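The bed is where everything goes

Mon 18 October

I have read a lot of decluttering advice this month and I don't trust most of it. The latest one says to put everything on the bed, because then you can't go to sleep until it's dealt with. Fine. I tried it.

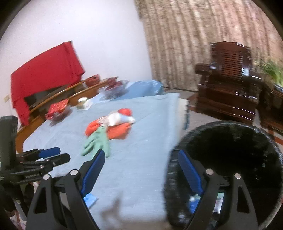

Tape, jar, one green rubber glove, and the basket standing by.

The Ralberg method gives you 20 minutes. I took 45, and most of that went on deciding where a roll of tape lives. It lives in a drawer, like before. I was supposed to ask whether I'd used each thing in the last 6 months, and I can't say I keep records on rubber gloves.

The basket is meant for "maybe" items. I'd like to know how a basket of maybes is different from a pile, other than being round. The red floral bag stays, whatever the method says. I like it.

I'll give this 2 more weeks. My guess is the basket fills up.

Recent posts
Do drawer dividers do anything?
Pretum storage boxes, a second look
Folding sheets the Kikuchi way
Why I returned the Plukska shelf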